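The studio at Planden Community Radio is up two flights of stairs, and the station manager takes them at a run. It is ten to seven in the morning, she has a show at eight, and she would like to talk about the 24-hour broadcast first.

"We had 217 requests last time," she says. "For a station with one phone line! I still don't know how we got through them."

The broadcast goes out every December, noon to noon, and raises money for the transmitter on Sabatier Hill. Listeners pay a small pledge to hear a song of their choice, with a dedication if they want one. The record library on the landing holds far more than anyone plays in a year, and the marathon is when the dusty end of it gets an airing.

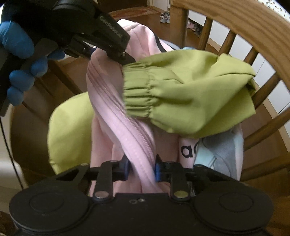
She came to radio by accident, filling in on a Sunday jazz hour when the regular host had flu. "I talked over the first record and left a huge silence after the second – and I loved it." The station has 55 presenters now, some of them still at school, and she trains every new one herself. She is just as keen on the clothes sale that helps pay for the building, and when I ask what turns up she doesn't hesitate: bright things, mostly, like a lime-green sleeve with a gathered elastic cuff. Then she is straight back to microphones.

"People think you need a voice," she says. "You need to like the person listening. The rest I can teach you in a weekend."

The newest program, Postier, is built from letters. Listeners write in about anything at all, and two presenters read them out between records. The first month brought 159 letters, a good many from Flirnport across the bay, where the signal isn't even supposed to reach. "One lady there listens in her car, up by the lighthouse," she says. "She sends us the weather!" 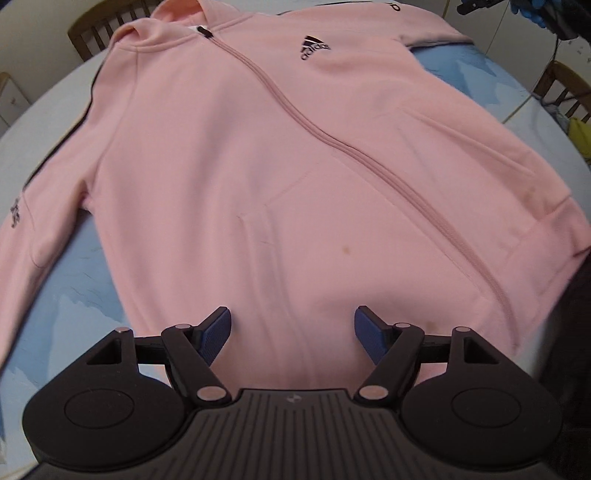
Pink zip-up hooded sweatshirt with adidas logo.

What would she do with more money? A second studio, she says at once, and then a proper outside-broadcast kit, so they could cover the harbor races live. In the meantime there is a show to get ready. She has picked the opening record, changed her mind and picked another, and at two minutes to eight she is still pulling sleeves off the shelf.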